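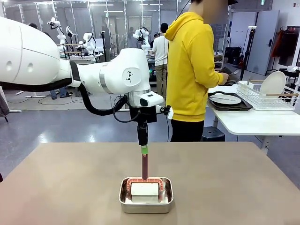 Li-hua Yang pregunta si no habría sido más sencillo dejar todo el menaje en un único carro y olvidarse de las bandejas, y pide que se explique en este boletín por qué se descartó. La respuesta ocupa buena parte de la nota, así que va por delante.

El carro se probó en Anthorpe durante dos semanas. Los platos viajaban apilados, los cubiertos iban en un cajón común y las bandejas metálicas quedaban debajo de todo. Para sacar una bandeja había que levantar la pila entera. El tiempo medio de montaje de una mesa fue de 13 minutos, frente a los 7 de la disposición actual, con el mismo personal y el mismo menaje. El carro tenía además un problema de ruedas que Dreline reconoció y no llegó a resolver dentro del plazo.

La disposición actual parte de tres soportes: bandeja negra de servicio para el plato, escurridor de alambre blanco para las piezas lavadas y bandeja de acero inoxidable, poco profunda y de esquinas redondeadas, para las piezas con las que se trabaja en la mesa. Cada soporte tiene un uso y conviene no intercambiarlos.

Bandeja negra. Un plato por bandeja, centrado, sin apilar. Si se deja un utensilio sobre el plato, atravesado y apoyado en los dos bordes. El fondo de la bandeja se repasa con paño seco al cerrar; el producto desengrasante de la cocina mate la superficie en pocas semanas y no debe usarse.

Escurridor. Los platos grandes van de canto, con la cara hacia el mismo lado. No se admiten tazas hasta que llegue la rejilla adicional, pedida a Lirkum en julio. Entre lavado y guardado se dejan 90 minutos como mínimo —en días húmedos, más— y después se pasa la mano por la base de cada plato, que es donde se queda el agua.

Bandeja de acero. Se coloca cerca del borde de la mesa, del lado de quien la usa. El reborde marca los dedos con facilidad y se limpia con agua templada, jabón neutro y secado inmediato. Los estropajos verdes rayan el acabado; las tres bandejas devueltas a Sugawara tenían ese daño y la garantía no lo cubre.
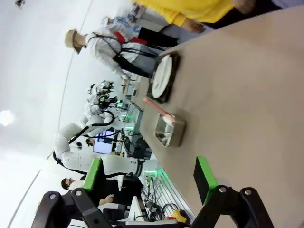 ¿Puede quedar un mango apoyado en el borde de la bandeja de acero mientras se atiende otra cosa? Durante el montaje se acepta, siempre que la parte larga descanse hacia el interior de la mesa y no hacia el pasillo. Al cerrar, todas las piezas alargadas vuelven a su funda.

La pregunta la han enviado varios lectores y la norma anterior era ambigua. La hoja de procedimiento hablaba de «utensilios en reposo» sin distinguir entre montaje y cierre. Shengli Ren ha redactado el párrafo de nuevo y la versión corregida, con fecha 2021-07-21, sustituye a la que estaba colgada junto a la pila. Quien conserve copia impresa de la antigua debe retirarla.

Sobre la mesa. El tablero beige admite paño húmedo, pero las juntas del canto no. Varias han empezado a abrirse por agua acumulada bajo las bandejas, de modo que conviene levantarlas al terminar y secar también la zona de apoyo. Las bandejas no se arrastran.

Sobre el inventario. El recuento de julio da 3,071 piezas entre la sala y el almacén, incluidas las que están pendientes de baja. La diferencia con el recuento anterior corresponde casi por completo a cubiertos de postre. Los platos blancos redondos cuadran. Las bandejas negras también, aunque una lleva etiqueta de otro almacén y se está comprobando a cuál pertenece.

Pendiente para el próximo envío: la rejilla de tazas de Lirkum, un segundo escurridor del mismo ancho y las fundas largas, que llegaron con el cierre cambiado y se han devuelto. Las peticiones de reposición se siguen haciendo en la hoja del almacén, con la referencia de la pieza y la ubicación; las que lleguen sin referencia se devuelven al remitente.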